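Recipe testers wanted: home cooks for a family recipe book

By Abena Mahama
Posted in April
14 shares | 3 comments

Stoltau Kitchen Press is looking for home cooks to test recipes for a book of everyday family meals, to be published under the working title Agyeman Table. The book collects dishes handed down in households across the country and written out properly for the first time, many of them from notes on the backs of envelopes or from somebody's grandmother saying "enough flour".

We have 11 chapters in draft. The soups, the breads and most of the bean dishes have been through one round of testing in our own kitchen. The next round needs to happen in other people's kitchens, with their ovens, their pots and their families at the table.

What the work involves

Each tester receives a set of recipes by email and cooks them at home over the testing period. You will cook each recipe once exactly as written, then fill in a form. If a recipe fails, we want the form anyway, and we may ask you to cook it a second time from a corrected version.

The form asks for your start and finish times, what you paid for the main ingredients, the size of the pan you used, anything you had to substitute, and what you would change. There is a space for comments from whoever ate the meal. Children's comments are welcome and have been useful so far, mainly on the lentils.

We do need you to follow the recipe on that first go. Good cooks find this hard. If it says to cook the onions for a quarter of an hour and you think they are done sooner, write that down and keep going. If you would normally double the garlic, please don't. Second helpings and improvements can wait until the form has been sent.

Most recipes take under an hour. A few of the breads and one braised dish need an afternoon, and the preserved lemons need three weeks on the shelf, so we send those out first.
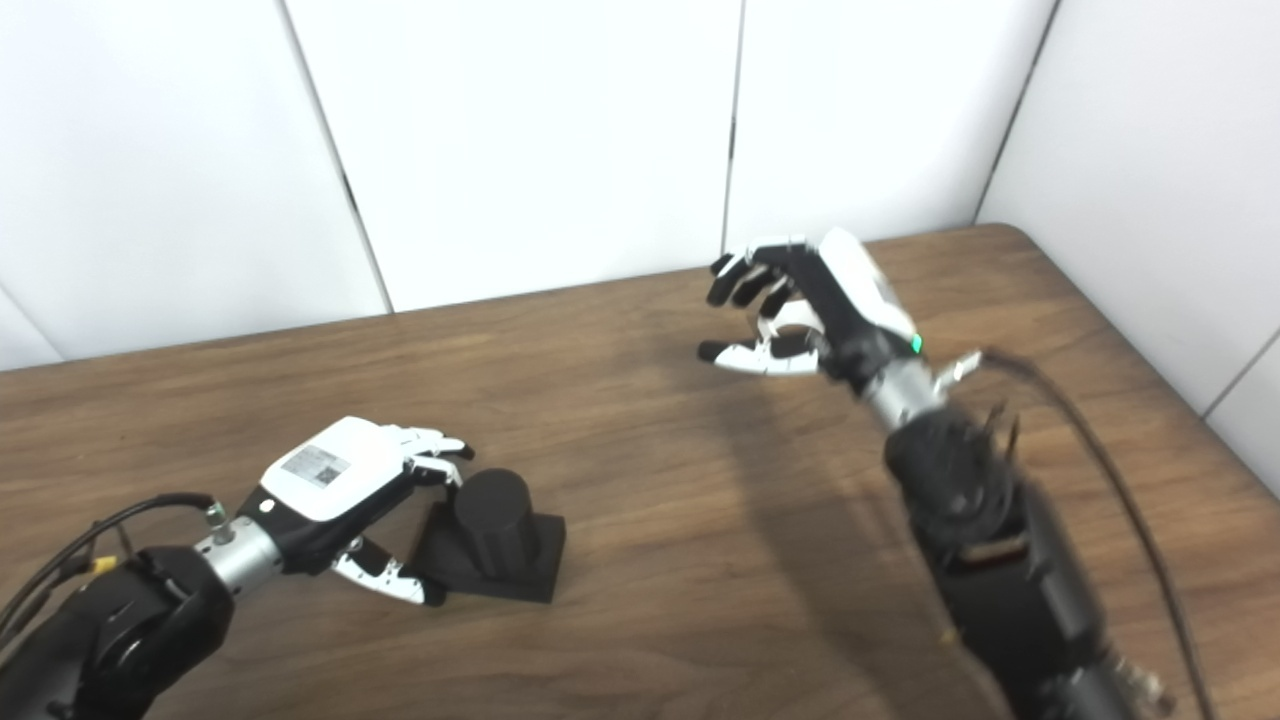 Wooden table against the white panelled wall.

Who we are looking for

You don't need any training or previous experience. We would like a mix of people: some who cook every night, some who cook when they have to, and a few who are just learning. Beginners tend to notice when a step is missing.

You will need:

– a working stove and oven (gas, electric or induction, but tell us which)
– kitchen scales that measure in grams, and a set of standard metric cups and spoons
– access to a reasonable supermarket or greengrocer
– an email address you check regularly
– at least one other person to eat with, most of the time

We are short of testers in small towns. Several recipes call for okra, fresh fenugreek or smoked fish, and we need to know what people do when the nearest shop doesn't carry them. Vegetarian and gluten-free households are also encouraged to apply. You will only be sent recipes you can eat, so please list all allergies in your application.

Professional chefs may apply, but places for them are limited in this round.

Payment and expenses

Testers are paid a flat fee for each completed form, whether or not the recipe worked. Ingredients are reimbursed on top of that, up to a limit set for each recipe. Keep your receipts – a clear phone photo is fine. We can't reimburse equipment, alcohol for drinking, or takeaway ordered after a recipe has gone wrong.

All testers whose forms are received by the closing date will be named in the acknowledgements, unless they ask not to be, and will get a copy of the finished book. The first print run is planned at 3,000 copies.

Recipes are sent out in confidence. Please don't post them online or pass them on before publication. You are welcome to tell people you are testing, and to feed them.

Sharing a family recipe

This call is for testers, and the recipe list itself is nearly settled. We are still short of desserts that don't rely on butter, and the chapter on pickles and chutneys has room for one or two more. If your family has something that might suit, mention it at the end of your application. One paragraph is enough: what it is, who made it, and when it was eaten. Please don't send the full recipe at this stage.

How to apply

Write to us through the Clestix form on our website and choose "Recipe testing". Tell us:

– your name and the town or suburb where you live
– who you usually cook for, and how often
– what kind of oven you have, and any faults it has
– allergies, diets and foods you won't eat
– the last three dinners you made, in a sentence or two each

We read the dinners closely. They don't have to be impressive. Toast with eggs counts as dinner.

Applications close at 5 pm on the last day of the month. We will reply to everyone, including those we can't place this time, and unplaced applicants can ask to stay on the list for the second book. Testers who are selected will get their first recipes in the following fortnight, along with a sample form that has been filled in to show how much detail we want.

Questions about payment or dietary needs can go through the same form, marked for Abena.

3 comments | Share this post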